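News > Press Releases > Standards and Practice

Products Support News Careers Contact

Vondberg publishes door-handling practice guide for mobile robots

Gavbridge, June - Vondberg today released a free good practice guide for teams who test mobile robots on doors. Covers lever handles, round knobs and push plates, in simulation and on real hardware. The guide runs to 18 pages and is open to anyone, no sign-up.

Doors are where a lot of indoor robots get into trouble. Test reports from different labs are hard to compare - one team counts a turned handle as a pass, another wants the robot all the way through. The new guide sets one wording for both. A handle turn is a handle turn. A pass is the robot through the doorway with the door under control. 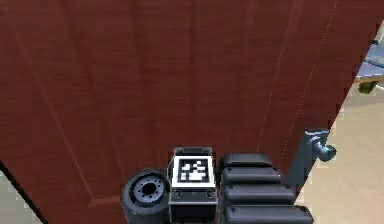 It also asks for simulated and physical results to be reported seperately, never added together. Teams should state the handle type, the swing direction, the door weight used in the model, and the closing force if there is one. Failed grasps go in the log along with everything else. So do runs stopped by an operator.

Main points in the first edition:

- 16 test cases, from a light inside door to a self-closing fire door
- 4 levels of contact force, with a stop rule for each
- a short checklist before moving from simulation to a real building
- people stay clear of the swing side in every physical run, no exceptions

Draft text was tried out at Cronin, our test site outside Gavbridge, and by the software team behind Pandotwood, Vondberg's simulation package. 21 comments came back. Most were about the force levels, and that section was rewritten as a result. The stop rule for spring-loaded levers is still marked provisional. Comments on it are very welcome.

The guide is not a certified standard and dosen't replace local safety rules or a site risk assessment. It is meant to sit next to them.

Scene files for the test cases ship with the next Pandotwood update. Printed copies on request from the Gavbridge office, mornings only, until 11 a.m.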